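Workshop floors

I've been writing up odd corners of building history for this site for a while now, and workshop floors are one of my favourites (yes, really!). A workshop floor is the surface people stand, kneel, roll trolleys and drop spanners on in any place where things get made or mended. Most of us never give it a second look until our feet start to hurt.

Origins

The oldest kind is plain beaten earth, sometimes mixed with ash or lime so it set a bit harder. It's kind to the legs and kind to dropped tools, but it turns to dust in summer and to something much worse in a wet winter. Smithies hung on to earth floors for ages because a hot offcut landing on one does no harm at all. Joiners moved over to boards much sooner, and I can see why, having once spent a September kneeling on packed clay in a shed near Preltano.

Wood block

Then come my real love, end-grain block floors. Small blocks of timber are set upright, like a butcher's chopping board, and bedded in pitch. They're warm and quiet, and if one gets damaged you knock it out and pop in another. The old pump works at Rernia had them in all 4 of its bays, nearly 300 square metres altogether, and the smell of pitch on a hot afternoon was something else. They do hate water, though. A burst pipe lifted the whole of the end bay into a hump you could have sledged down.

Concrete and coatings

Concrete took over once it became cheap to pour. It's strong and easy to sweep, but left bare it sheds a fine grey dust for years, so it's nearly always sealed or painted. The Seppälä method, which I first met in a trade leaflet, is to grind the surface, vacuum it twice and brush on a thin first coat before the proper one goes down. I've tried skipping the second vacuum. Don't!

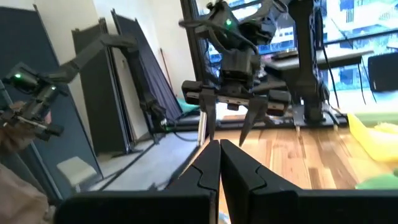 Black gripper fingers close to the floor.

Mats and tiles

If you can't pour or paint, you can lay something on top. Rubber mats are the usual answer beside a bench, and clip-together tiles such as Plonix are handy in rented units where you'll want to take the floor with you. Mine are 9 mm thick and came in a box so heavy I had to open it on the pavement and carry them in by the armful. Grit gets into the joints, so I lift the lot every now and then and give them a good hosing in the yard.

Care

Sweep before you mop, always, or you're only making mud. Oil wants soaking up with sawdust or cat litter first, left overnight if you've the patience, and then a scrub with warm soapy water. Wood blocks should get a barely damp cloth and nothing more.

See also: Cobbles; Duckboards; Lino; Threshing floors

Page last changed Sep 18, 2019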